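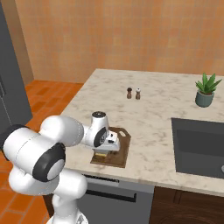

Cocina, encimera de mármol con la tabla de cortar oscura.

Inicio Productos Recambios Soporte Mis incidencias Contacto

Incidencia 127. Lavavajillas Carnix 313: no termina de desaguar
Estado: cerrada
Abierta por: Nhi Quách
Instalador: Du Plessis
Prioridad: normal

Descripción del cliente
El lavavajillas se para a mitad del programa largo y deja agua en el fondo. En la pantalla sale E3 y pita hasta que lo apago. Con el programa corto pasa unas veces sí y otras no. La máquina se instaló en febrero y hasta ahora había ido bien. He limpiado el filtro de abajo y no tenía casi nada. Vivo en el edificio Clurkura, segundo piso.

9:40, soporte Ekthorpe
Buenos días. E3 corresponde a tiempo de desagüe superado. Por favor, compruebe lo siguiente y díganos el resultado de cada punto:
- Que la manguera gris de desagüe no esté doblada detrás del mueble.
- Que el filtro fino encaje hasta el tope después de limpiarlo.
- Que el fregadero trague bien cuando la máquina está parada.

11:15, Nhi Quách
El filtro encaja. El fregadero traga bien, aunque hace ruido al final. La manguera no la veo entera, el mueble no tiene fondo desmontable y solo llego a tocar el primer tramo. Ese tramo está recto.

11:50, soporte Ekthorpe
Gracias. Lance el vaciado manual: máquina encendida, puerta cerrada, botón de inicio pulsado hasta que aparezca «dr». Cuente cuánto tarda en quedarse en silencio y mire si queda agua.

12:30, Nhi Quách
Primera vez, 127 segundos y queda agua. Segunda vez igual de largo y queda menos. Se oye la bomba todo el rato. Durante el vaciado sube agua por el desagüe del fregadero y luego baja.
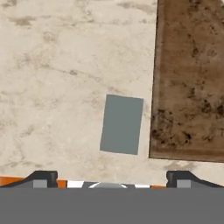

Superficie clara jaspeada en gris, con el bloque rectangular gris azulado.

13:05, soporte Ekthorpe
Si el agua sube por el fregadero, la bomba empuja y la restricción está después de la unión con el sifón. No hace falta pedir bomba nueva. Pasamos aviso a Du Plessis para que revise la conexión. Mientras tanto, no use el programa largo y cierre la llave de paso si va a estar fuera.

16:20, Du Plessis (parte de visita)
Se saca la máquina del hueco. Manguera sin dobleces, pero tumbada en el suelo en todo su recorrido, sin el bucle alto que pide el manual. Se desmonta el sifón. Tapón de grasa y restos de etiqueta en el codo de salida, más de media sección ocupada. Se limpia el codo, se cambia la junta y se fija la manguera con 2 abrazaderas a la altura de la encimera. Vaciado manual: 38 segundos, sin agua en el fondo. Segunda prueba igual. El fregadero ya no sube.

18:45, Nhi Quách
He puesto el programa largo entero y ha terminado sin error. Una pregunta: ¿la visita entra en garantía?

19:10, soporte Ekthorpe
La limpieza del sifón no está cubierta. La fijación de la manguera corresponde a la instalación y no se le factura. Recibirá el detalle por correo.

Nota interna
Revisar el bucle de manguera en las otras 3 máquinas montadas en Clurkura con el mismo mueble. Falta foto del codo en el parte, pedirla a Du Plessis. Código de cierre: desagüe externo.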